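FOR IMMEDIATE RELEASE

Clomville Repair Shop Opens Its Doors for a Second Season of Furniture Nights

CLOMVILLE, May - I've been running the Clomville Repair Shop out of the old feed store on Andow Street for a while now, and I still get a little nervous writing these announcements. So let me just say it: Furniture Nights are back! Starting this Thursday at 6:30 p.m., you can bring in a wobbly chair, a drawer that sticks or a table with a ring on it from somebody's coffee, and we'll show you how to fix it yourself.

If you came last season, you know how it goes. If you didn't, well, it's a big room with good lights, too many clamps and a radio that only gets one station. You pick a bench, we take a look at what you've brought, and then you do the work with one of us standing close by (and handing you sandpaper, mostly). People brought in 2,264 pieces last season, which I would not have believed if I hadn't written the tickets. A lot of those were dining chairs. So many dining chairs.

The season runs for nine weeks, and each week has a theme. We start with loose joints and glue, then move on to drawers, veneer, caning and old finishes. Two whole weeks go to tabletops this time, because that's what everyone kept asking for. We'll cover scratches, dark water spots, and how to oil a butcher-block top without leaving it sticky for a month (I've done it, and I ate dinner off a bath towel the entire time).
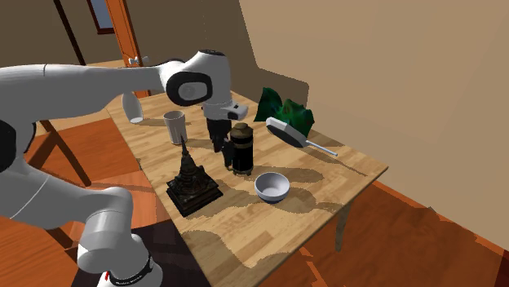
A butcher-block tabletop with one tapered leg in view, in mixed light and darker strips.

The other big news is the tool library. Iwasaki Hardware, over in Endedby, has given us a wall of hand planes, scrapers and bar clamps, and you can borrow any of it for a week at no charge. I'm so happy about this I can hardly stand it! Just bring a library card or a piece of mail with your address on it, and please, please wipe the glue off before you bring things back.

A spot costs $9 a night, or $49 for the full season, and that covers glue, sandpaper and finish. We have room for 30 people each evening, so sign up early if you want one of the tabletop weeks. Kids are welcome with a grown-up. Upholstery is still a no from us, I'm afraid, and so is anything with a motor in it, so your recliner will have to wait.

Parking is behind the building, off the alley. The front lot belongs to the bakery and they do need it back by morning, so don't leave a trailer there overnight. If your piece is too heavy to carry in alone, pull up to the side door and knock loudly.

To sign up or ask a question, stop by the shop any afternoon or leave your name on the clipboard at Iwasaki Hardware. Reporters who'd like to visit are welcome on opening night. Wear old shoes.

###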